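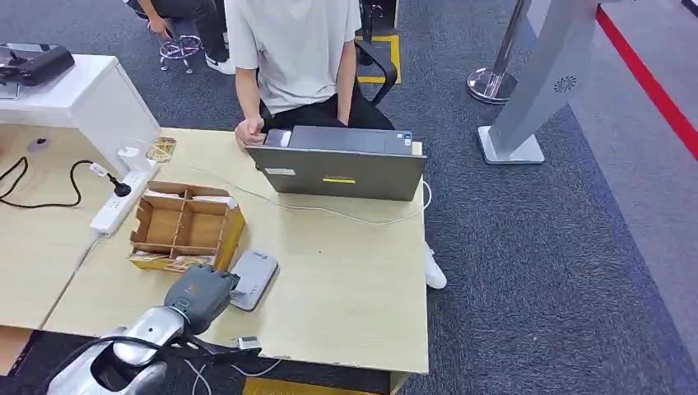 An open laptop on a light-colored wooden desk.

Desk (furniture)

A desk is a table made for reading, writing and other seated work. Found in homes, schools, offices, shops. Usually has a flat or slightly sloped top, often drawers, sometimes shelves or a raised back. The word comes from Medieval Latin desca, a table to write on, and is related to "disk" and "dish".

History

Early desks were mostly sloped boxes or stands, used for copying and reading books. Monks and clerks worked at them. Many had no legs at all and were set on a table or across the knees. Paper and ink were kept inside under the lid.

Drawers came later, and with them the larger forms — bureau, secretary, pedestal desk. The rolltop was popular in American offices in the late 1800s. It had lots of small slots for letters and could be locked at the end of the day. Filing cabinets took over much of that storage, and office desks got flatter and plainer.

Typewriters changed the height. A machine raised the hands, so typing desks were built lower, or with a drop shelf on one side. Computers brought deep tops for heavy monitors, keyboard trays, and holes for cables. Laptops and flat screens made the depth less neccessary, and many newer desks are shallow again.

Types

Pedestal desk: a top resting on two stacks of drawers, with space for the knees between.
Secretary: a chest of drawers with a hinged front that folds down to write on.
Rolltop: slatted cover that slides over the work surface.
School desk: small, often with a lift-up lid or a shelf under the top. Some have the seat attached.
Standing desk: used upright. Fixed or adjustable, by crank or motor.
Writing table: plain top, legs, maybe one shallow drawer.

Materials

Solid wood, veneer, particle board, steel, glass. Oak, walnut and mahogany are common in older pieces. Leather was often set into the top of writing desks, as a softer surface under the paper. Cheaper desks are shipped flat and put together at home.

Regional forms

The Prenska desk is a narrow wall desk with a folding top and 4 short legs, made mainly in the town of Prenska. Brisa Aguirre's survey of the type lists 22 surviving pieces, seven of them with there original hinges. A later version was sold by the furniture maker Firnico under the name Mukik. It dropped the legs and hung from a rail.

See also

Bureau
Lap desk
Lectern
Office chair

Page last changed 19 Aug 2019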